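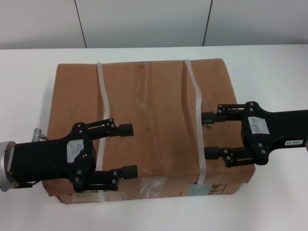 The Offset

The Homeck team used 170 millimeter cranks on all its climbing bikes, and Wilfredo Manalo torqued every one of them himself. He kept a log. Each line gave the rider, the frame, the chainring, the power meter serial number and the zero offset, taken with the bike upright, the cranks vertical and no weight on the pedals. If the offset moved between two readings at the same temperature, he pulled the crank and started over.

In the first week of December the log had one entry he did not like. It belonged to Oddur Overgaard.

Overgaard had broken his left collarbone on the descent of the Hallimura in April. The bone was plated. The plate worked loose and was replaced in the summer, and he missed the rest of the season. His contract ran out at the end of the year. Homeck had one open place for the Fontana, an early stage race with a short, steep finish, and the sports director had set a test for it: the lower ramp of the Hallimura from the bridge to the barrier, one attempt, seven minutes or less, with the power file submitted afterward. The time had to be right and the file had to support the time.

Manalo went through the warm-up file the evening before. Overgaard had ridden the flat road along the reservoir at a heart rate of 135, and the meter showed more power than he had held at that heart rate in March, before the crash. His left side was doing most of the work. It was the left arm that had been broken, which proved nothing about the legs, but Manalo had watched him ride for a year and a half and he had always been stronger on the right.

He took the offset again. It read 181. In the log, in his own writing, it was 7.

He took the crank off. The pinch bolts were at the correct torque and the washer was seated. He cleaned the spindle, refitted the arm and read it a third time, and got the same number. The gauge inside the arm had drifted, or the arm had been hit. There was a mark near the pedal hole that could have been a stone. He looked at it under the lamp for some time and then wrote 181 in the log and put the date beside it, December 7, 2022.

A meter in that state adds power. Every pedal stroke is counted as slightly heavier than it was. On a seven-minute climb the total error would be large enough to make a tired rider look fresh, and large enough to be seen by anyone who asked for the raw data.

Overgaard came in at nine to pick up his shoes.

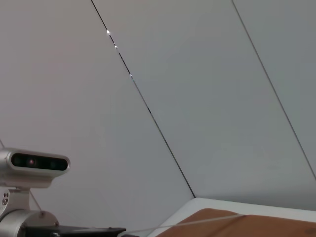 "Can you zero it out?"

"I can reset the offset, but the drift will come back as soon as the arm is loaded."

"So change the arm."

"I have one spare left arm in that length, and it has no meter in it."

Overgaard sat down on the tool chest. He asked who else had seen the file. Manalo said the sports director had it, because all files were uploaded when the bike came within range of the truck. Overgaard asked whether the sports director had said anything. He had said he was pleased.

They were quiet. In the next bay somebody was running a pressure washer.

"What would you do?" Overgaard asked.

"I would fit the spare arm, read the right side only and double it. The system allows that. It will show a lower figure than today."

"How much lower?"

"I don't know. I would have to see you ride it."

Overgaard turned one of the shoes over and checked the cleat bolts, which were tight. He said that right side only would be fine, since his right side was the good one. Then he thought about it and said that doubling the good side would also read high. Manalo said yes, a little, and that he would put a note on the file saying so.

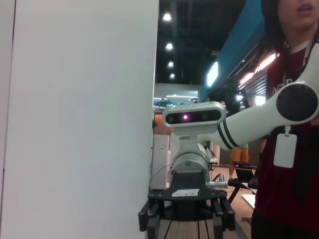 The note took four lines. Manalo typed it on the truck laptop, gave the two offsets and the serial number, and sent it before he changed the arm. Then he fitted the spare, greased the pedal thread, and set the head unit to single-sided.

The test was at ten the next morning. The Meteo forecast gave a light headwind on the ramp, and the forecast was correct. The road had been salted. Overgaard wore a long-sleeved jersey and no gloves. He stayed seated past the farm and the water tank, and stood up only for the last bend, where the surface was broken and he had to choose a line. He did not pull hard on the left side of the bar. From the following car Manalo could see the elbow held in.

At the barrier the sports director stopped his watch and asked for the file. Manalo said it would upload when the bike reached the truck. Overgaard was leaning on the rail with his head down. When he could speak he asked for the time, and the sports director turned the watch around and showed him.

Manalo took the bike, lifted the rear wheel and brought the cranks vertical to read the offset.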